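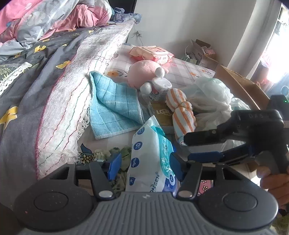
Two blue pads, one soft packet. The hand on the second gripper belongs to a human.

September
By the Simberg Young Readers Desk

What Happens When a Robot Gets a Job?

First, it has to learn one. You can't hand a robot a name badge and point it at the break room.

Let's take a real kind of job: packing boxes. At the Hinodix warehouse in Pumuvcombe, people fill cardboard boxes with the things other people have ordered. On one busy Saturday they sent out 3,559 boxes. Every single thing in them was picked up by someone, placed in a box, and let go of.

You have been able to do this since you were a baby, although back then you mostly did the letting go.

For a robot it is very hard. Think about a bag of chips. Squeeze too softly and it slides away. Squeeze too hard and you have a bag of crumbs. Now think about a towel, which is a different shape every time you put it down. A robot arm that can lift a car door all day long without getting tired can be completely beaten by a towel.

So how does it learn? One way is to let it copy people. A worker holds a tool called a gripper, which has two fingers that open and close. Instead of using bare hands, the worker picks things up with the gripper, and a camera on the tool records what happens. Do this with enough different things, and a computer can start to find the pattern: where the fingers go, when they close, when they open again.

"Enough" is a lot, by the way. At Pumuvcombe, one training set had 596 recordings in it, and that was called a small one. If you have ever had to practice the same piano song over and over, you may now feel sorry for the robot. Feel sorry for the person holding the gripper, too. That person had to do the whole thing first.
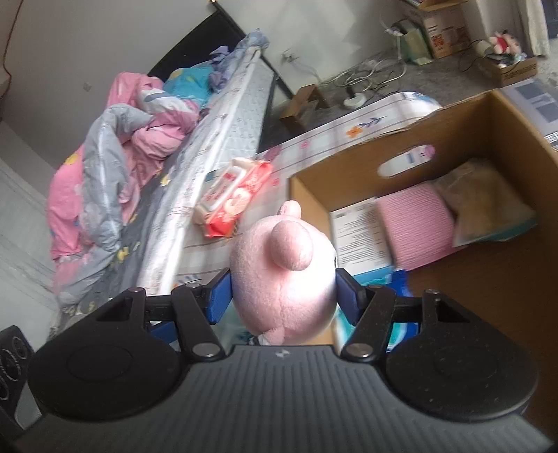 Soft things are good practice, and so are slippery things and things with odd bumps. A robot that has only ever met neat little cubes will have a terrible first day at work, where almost nothing is a neat little cube.

Now for the part grown-ups talk about at dinner. If a robot packs boxes, what do the people do?

At Hinodix, the answer so far is a mix. The first machine there was named Iwasaki, and it was given the dullest job in the building, which was putting the same kind of packet into the same kind of box. The packers did not miss that job. Some of them learned to teach the machine, and that meant new training and new words to remember. Others check its work. Somebody also has to go and help when Iwasaki drops a packet and then carefully packs nothing at all - it does this very proudly, if a machine can be proud.

Some changes were harder. Packers used to chat across the table while they worked, and it's difficult to chat across a robot. The new jobs are often quieter. One or two people liked the old way better and said so. The company also needed fewer extra workers in the holiday season than the year before, and that is good news or bad news depending on whether you were hoping to be one of them.

People who study work argue about this all the time. Machines have taken over jobs before, and new jobs have come along, but the new job doesn't always go to the person who lost the old one. It might be in another town. It might need skills that take a long time to learn. Those are fair things to worry about, and you are allowed to ask about them, even at dinner.

Try this at home: get two wooden spoons and hold one in each hand. Use only the spoons to move a rolled-up sock, a banana, and a stuffed animal into a box. Then do it again with your eyes shut. If the banana survives, write and tell us.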